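Drape (textiles)
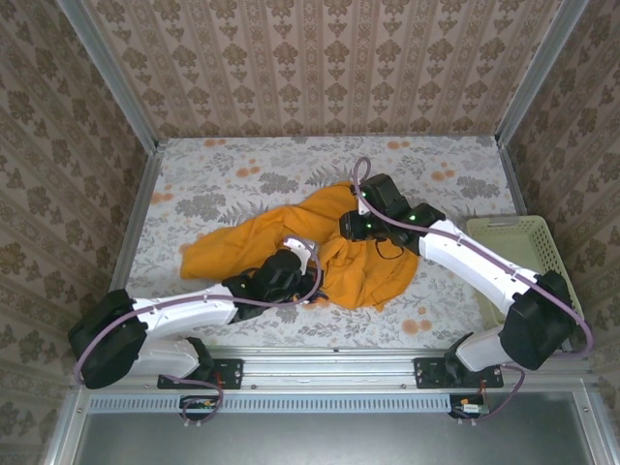
Drape is the way a fabric hangs or folds under its own weight when it is only partly supported. It is one of the main properties used to judge cloth for clothing, curtains and table linen, along with hand, luster and crease recovery. A fabric that falls into many small, deep folds is said to have high drape. One that stands away from its support in a few wide folds is said to have low drape or to be stiff.

Causes

Drape depends mainly on two mechanical properties, bending stiffness and shear stiffness, and on the weight of the cloth. Bending stiffness describes resistance to curving along a single line. Shear stiffness describes resistance to a change in the angle between warp and weft. Paper bends easily but hardly shears, so it cannot form the double curves seen in a hanging skirt. Most woven cloth shears readily at low loads because the yarns can turn slightly where they cross.

Fiber type, yarn twist, weave and finish all affect the result. Long floats, as in satin, leave yarns freer to move than the tight interlacing of plain weave. Starch and resin finishes bond yarns at the crossings and lower drape. Repeated washing often removes starch and some other finishes, and a fabric may hang differently after its first few launderings. Cloth cut on the bias, at 45 degrees to the warp, usually drapes more than the same cloth cut on the straight grain.

Measurement

The simplest test is the cantilever method. A strip is pushed over the edge of a platform until its tip bends down to a fixed angle, and the overhanging length is recorded. Half of this length, at the standard angle of 41.5 degrees, is taken as the bending length. The method gives one value for each direction of the cloth and does not show how it behaves in three dimensions.

The drapemeter addresses this by placing a circular specimen over a smaller round disk. The unsupported ring falls into folds, and its shadow is traced or photographed from above or below. The drape coefficient is the area of the shadow beyond the disk divided by the area of the flat ring, given as a percentage. A low coefficient indicates a limp fabric. The number of folds is usually reported with it, as two fabrics may share a coefficient and still look different.

The Kenent drape scale, introduced in 1991, grades curtain fabrics from 1 to 24 by fold count and fold depth. It is used mostly in the furnishing trade. The Trellow swatch library holds 3000 graded samples.

Limitations

Drape readings are not fully repeatable. The same specimen may settle into a different set of folds each time it is lowered, and humidity changes the stiffness of cotton, viscose and wool. Specimens are therefore conditioned before testing and measured on both faces.

See also
Bias cut
Crease recovery
Fabric hand
Plain weave
Shear stiffness

Comments (3)

Vanags: The coefficient section should mention disk size. Readings from different disks can't be compared.

Jakinon: Is the Kenent scale used for lined curtains or only unlined? Ours were graded before lining.

Vanags: Unlined only, as far as I know.

Shares: 24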